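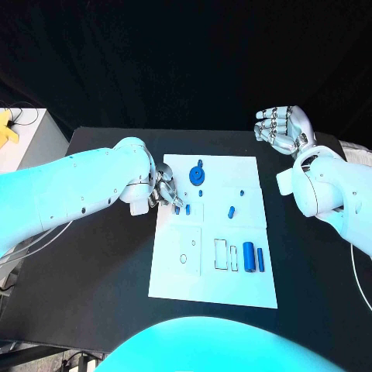

Prindel Evaluación es un módulo de gestión del desempeño para organizaciones de hasta 300 empleados por instancia. Cubre el ciclo completo: definición de objetivos, seguimiento intermedio, entrevista anual y plan de desarrollo. Cada puesto se describe mediante una ficha de competencias con tareas observables, y el nivel de detalle lo fija el cliente. En un puesto de montaje, por ejemplo, la ficha puede bajar hasta operaciones como situar los dedos sobre dos clavijas azules pequeñas, colocadas en vertical junto al lado izquierdo de una hoja blanca, mientras que en un puesto administrativo suele bastar con la función y el resultado esperado.

Catálogo de competencias

La biblioteca incluye 71 competencias redactadas en español, con descriptores de conducta para cada nivel. Se pueden editar, duplicar o desactivar. Las competencias desactivadas se conservan en las evaluaciones cerradas y dejan de aparecer en las nuevas. La revisión técnica del catálogo corresponde a Alina Vasiliu y Virgil Preda.

Escalas y ponderación

Escala predeterminada: 6 niveles, sin valor central
Escalas personalizadas: disponibles en las ediciones Jindon y Casside
Ponderación: por competencia, por bloque o mixta
Evaluadores por persona: hasta 3, además de la autoevaluación
Comentario obligatorio: configurable por nivel de puntuación

Ediciones

Tjoa. Formularios fijos, autoevaluación y evaluación del responsable directo. Exportación en PDF y CSV.
Jindon. Añade escalas personalizadas, evaluadores adicionales y sesiones de calibración.
Casside. Añade directorio corporativo, inicio de sesión único y registro de auditoría exportable.

El cambio a una edición superior conserva los datos históricos. El cambio a una inferior requiere cerrar antes los ciclos abiertos.

Formación de responsables

La licencia no incluye formación. Se contrata aparte un taller sobre entrevista de evaluación, impartido en línea por Floarea Anghel, con práctica de redacción de comentarios y tratamiento de desacuerdos. El material queda disponible en el área de cliente. La próxima convocatoria es en junio.

Requisitos

Navegador actualizado con JavaScript activado. Para la carga inicial de plantilla, archivo CSV en UTF-8 con identificador, puesto, unidad y responsable. Las filas sin responsable se importan como pendientes de asignación.

Ficha actualizada: 24 abr 2025

Solicitar presupuesto
Descargar plantilla de importación
Condiciones de licencia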